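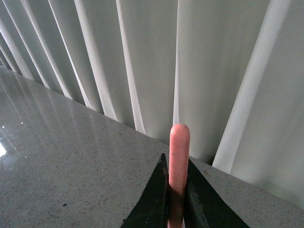 How do I find out why my old car goes flat overnight?

Charge the battery fully, put a multimeter in series with the negative lead, let everything go to sleep, then pull fuses one by one until the reading drops. Whichever fuse makes it drop is feeding the circuit that's eating your battery.

I love this job. I know how that sounds, but chasing a parasitic drain is the closest most of us will get to detective work, and you can do it in your own driveway with a cheap meter and a thermos. I've done it on my own wagon twice now and on Kirsten Norðdahl's little hatch in February, when it was so hot in the Nukcombe shed that we had to keep going outside to cool down.

What you need

A digital multimeter with a 10 amp range, a spanner for the battery terminal (10 mm on most things), a fuse puller or a pair of plastic tweezers, the fuse chart for your car, and a pencil. Mine's a Nørgaard meter with a cracked case and it still reads beautifully. A couple of spare fuses for the meter itself are a good idea, you'll see why in a minute.

First, rule out the battery

A tired battery goes flat all by itself and you'll hunt forever for a fault that isn't there. Charge it right up, disconnect it, leave it overnight and measure across the posts in the morning. A healthy one should be up near 12.6 volts. If it has sagged to 12.2 or less with nothing connected to it, get it load tested before you go any further.

While you're there, check the charging side too. With the engine running you want somewhere between 13.8 and 14.5 volts at the posts. Kirsten's was fine on both counts, so on we went.

Setting up

Turn off everything. Take the key right out. Open the bonnet and whichever door you need for the fuse box, then press the door switch in and tape it down so the car thinks the door is shut (masking tape is fine, electrical tape leaves goo in the heat). If the bonnet has its own light, take the bulb out, and remember you've done it!

Move the red probe to the 10 A socket on the meter and set the dial to DC amps. Undo the negative lead from the battery. Clip one probe to the lead and the other to the battery post, so that all the current has to pass through the meter.

Please don't start the car, switch on the headlights or even turn on the ignition with the meter hooked up like this. That's how you blow the meter's fuse, and it's a silly little ceramic thing that never seems to be in stock at the shop on a long weekend.

Reading the number

The first reading will probably jump up and then settle. Cars with an alarm or central locking computer can take a good half hour to nod off, so put the kettle on. An old car with nothing but a clock should settle at a few milliamps. Anything under 50 is generally nothing to worry about on a car with a modern stereo.

Ours settled at 292 milliamps. That's 0.292 on the 10 A range, if you're squinting at the decimal point. A drain that size will take seven amp hours out of a battery in a day, and a small battery that's seen a few summers will be struggling by the end of a weekend.

Pulling fuses

Go one at a time. Pull a fuse, look at the meter, write down the number, put the fuse back in the same slot. If pulling it wakes something up, wait for the reading to settle again. Do the interior box and the one under the bonnet, and don't skip the big fuses.

When we pulled the radio fuse the meter fell to 21 milliamps and I may have yelled.

If no fuse makes a difference, the drain is on something wired straight to the battery. Unplug the alternator next (battery fully disconnected while you do it, that big cable is live all the time). A leaky alternator diode is a classic, and so is a starter cable with rubbed insulation.

Finding the actual fault

A fuse only gives you the circuit, so now look at the wiring diagram and list what hangs off it. Radio, clock, glovebox lamp and boot lamp were all on ours. Unplug each one with the meter still connected.

It was a Clulix amplifier under the passenger seat, put in by some previous owner with its turn-on wire joined to the constant feed. It had been sitting there switched on day and night. We moved that wire to the radio's remote output, soldered it, sleeved it, and the car dropped to 24 milliamps and stayed there.

Putting it back together

Set the meter aside and move the red probe back to the volts socket straight away, or you'll short something next time you measure a battery. Refit the negative lead and nip it up firmly. Peel the tape off the door switch, put the bonnet bulb back in, reset the clock, and have your radio code handy if your unit wants one.

Give it two nights and then measure the battery again before you start it.

Updated June 15, 2020: added the alternator bit after Haruto Kikuchi wrote in about his ute.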